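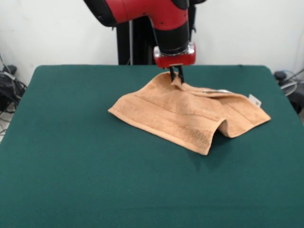
*Corner grip on a tan towel, green table. Photo: Petro Nechyporuk.*

# Gallery: good practice at the cloth table

Welcome to the gallery page of the Plilis work group. We write rules for laboratories and small companies which let a robot arm handle towels, napkins, pillow covers and other soft things. The rules are collected in a handbook with the name Clinari. The handbook has 44 rules at the moment, and many readers wrote to us that they are correct but dry. On this page we put the rules beside the work itself, with short notes.

The numbers in brackets are the rule numbers in the handbook. If the note and the handbook say different things, please follow the handbook and write to us about the mistake.

## Notes to the picture

**The table (rule 3).** One towel, and the rest of the table top is free. We ask that all other items are taken away before the arm gets power: pens, cups, the second towel, the tape roll. A forgotten pen under a cloth is hard to find with the eye and very easy to find with the gripper.

**The color (rule 5).** A light brown towel can be seen very well on deep green. Please select the table cover after you know your cloths, and keep one cover for a full series. When the cover must be changed in the middle, write this in the log with the time of day.

**The surface (rule 6).** The cover has a matte finish. It also has faint wrinkles, and the rule permits this. A wrinkle which a finger can catch is a different case, and then the cover should be stretched again before the next trial.

**The grip (rule 11).** Two slim fingers stand close together, and a small peak of cloth comes up between and around them. For terry cloth we recommend a grip on a fold like this. The tips are inside the fabric, so the operator can not judge by looking how near they are to the table. For this reason rule 12 asks for a lower height limit in the software, measured with the cover on the table.

**The start shape (rule 15).** The towel is crumpled and partly folded. Our handbook knows three start shapes: flat, folded and free. This one would be written as "free". Please do not make a free shape prettier by hand after you dropped it. Many people do this without thinking, me too, and after that the results look better than they are.

**The label (rule 17).** There is a small white care label on the hem. Labels stay on the towel. In the first edition we permitted cutting them, and Sonura, who test with hotel linen, convinced us that this was a bad idea. In a real laundry the label is always there, and it confuses the vision software in a useful way.

**The border (rule 18).** The woven bands of the towel are raised a little, and they follow the folds. Write in the cloth sheet if a towel has such bands, and on which ends. They help a person to understand how the cloth lies, and for some software they look like an edge.

**The hollow (rule 19).** On the right side the cloth makes a round loop with shadow inside. A second grip in such a place can take two layers in place of one. If your trial needs only one layer, the operator should say "one layer" or "two layers" aloud after the grip and the second person writes it.

**Shadow (rule 21).** A soft dark shadow lies on the cover beside the towel. We do not forbid shadows, but the lamps must stay in the same position during a series. Mark the feet of the lamps on the floor.

**Cables (rule 27).** Dark cables can be seen at the far left, near the corner of the table. The rule says that no cable may lie on the table top or go over it, and that every cable near the table must be checked by hand before the day starts. Pull lightly, look at the plug, and look at the place where the cable bends most.

## Before the first grip

These points come from the short card which we print for the wall. You may copy it freely.

- Emergency stop pressed and released, by the person who will work that day.
- Speed set to the slow level for the first 3 grips.
- Sleeves closed, no scarf, no badge on a long band. A gripper for cloth will also take your cloth.
- Gripper fingers looked at from both sides. Lint removed with a dry brush.
- Towel number written in the log.
- Hands away, and the operator says "clear".

If something on the card is not done, the work waits. We had a long discussion in November about whether the operator alone may say "clear" or if a second person must repeat it. The result is that one voice is enough when one person is in the room. With 2 or more persons in the room, a second one repeats.

## Hands and towel

The most frequent question we receive is this: may I help the towel when the arm is already holding it? The answer is no, also when the arm stands still. An arm which stands still may be waiting for the next command, and it looks the same as an arm without power. Stop the program first, then press the stop button, then touch the cloth.

If the cloth must be taken out of the fingers, open the fingers by command. Do not pull. Terry cloth has loops and they catch on everything; a strong pull will damage the towel, and after some time also the finger tips. Cisternas sent us a set of damaged tips from their workshop, and the marks were nearly the same on every one.

## How long a towel is used

A towel changes with the work. It becomes softer, the loops lie down, and the hem gets wavy. We recommend to wash after each series and to retire the towel after more than 20 washes. The retired towels may be used for training of new operators, but mark them clearly and keep them in another box.

Do not use fabric softener. It makes the surface slippery and a grip which was good in the morning may be lost in the afternoon. If you bought the towels new, wash them once before the first series, because the finish from the factory has a similar effect.

## What to write in the log

Short is fine. A line per trial: towel number, start shape, where the grip was, one layer or two, result, and the name of the operator. For the result use only the words from the handbook (held, slipped, missed, stopped). "Almost" is not a result. We received logs with "almost" in them from three groups and could not use those lines for the comparison.

A failed trial remains in the log. If a person stopped the arm because of a danger, write "stopped" and also one sentence about what the person saw. Please do not write who was guilty.

## Using the photo

The photo may be used in safety training and in lectures, with the name of the photographer. Please keep it whole, with the background, as the note about cables needs the left side.

Corrections to the text are welcome in English or Ukrainian. Send the rule number with your message, and the edition of Clinari which you have on your desk.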